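Workstation Inspection Checklist, Room 67
Ellura Offices, 4 August 2022
Inspector: Orvokki Heiskanen
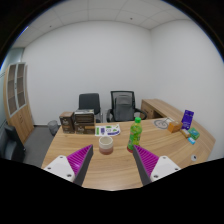 1. Desk surface sound, edges free of splinters: Satisfactory.
2. Drinks kept in closed containers: Action required. The bottle has a screw cap; the short white cup is to be replaced with a lidded one.
3. Cartons stored off the desk: Action required. Three brown boxes at the far left corner, one stacked on another. Move to the store cupboard.
4. Cables secured: Refer to H. Hägglund.
5. Papers kept away from liquids: Action required. Printed sheet lies behind the cup.

Re-inspection by Ya-wen Hsu within two weeks.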